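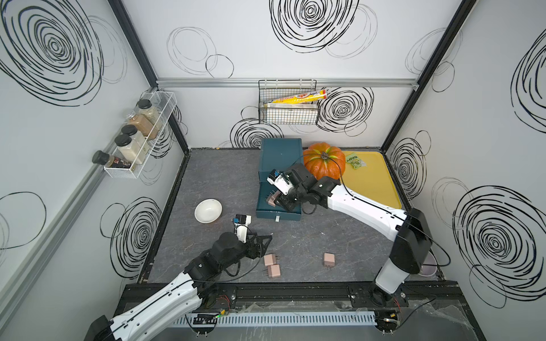 5. Failure Analysis: Dropped Adapters

Most of our trouble with the Drilstead cell came down to one fault, and we would like to spend a little time on it, as it cost the two of us a good part of October. The task asks a two-armed robot to move small plug adapters between the floor of the cell and a teal box, and the adapters, with their two metal prongs, are awkward things to hold — the arm has to take the body of the plug and keep clear of the pins. In 58 trials the grip controller reported a firm hold when the fingers had closed on a prong.

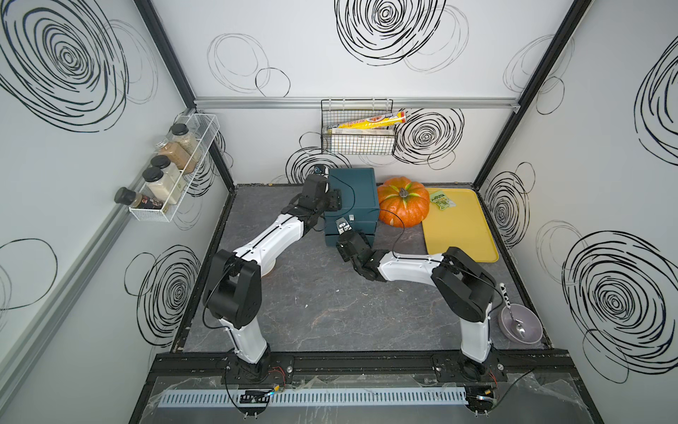 Ekrem Eren first suspected the force threshold, and we happily spent several days raising and lowering it. The change made very little difference, apart from tripping the Zeklow safety stop 5 times.

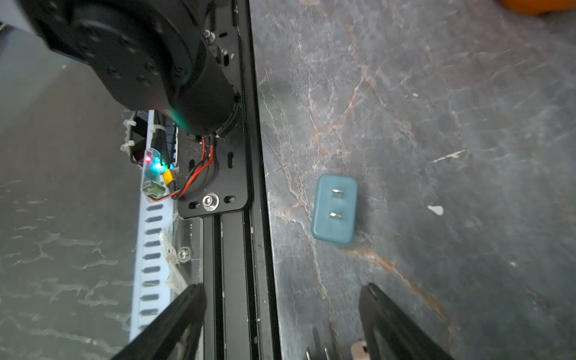
5.1 Cause of the Fault

Going back through the logs, Saron Tamiru found that the wrist view and the joint readings had drifted apart by 87 milliseconds. By the time the fingers closed, the controller was working from a stale position, and it would carry on with the lift all the same. We were, I must admit, rather relieved to find something so plain.
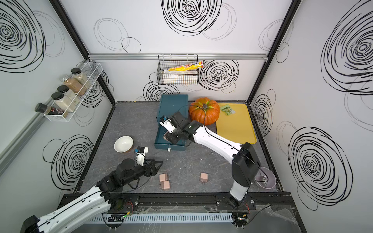 Figure 4. The right gripper at an adapter in the open drawer.

We now compare the two clocks before every grasp and hold the arm still if they disagree. The Triltance scheduler needed only a small patch for this, and the fault has not come back in 1,000 further grasps.

Last updated: January 18, 2019

Home | Papers | Data | People | Contact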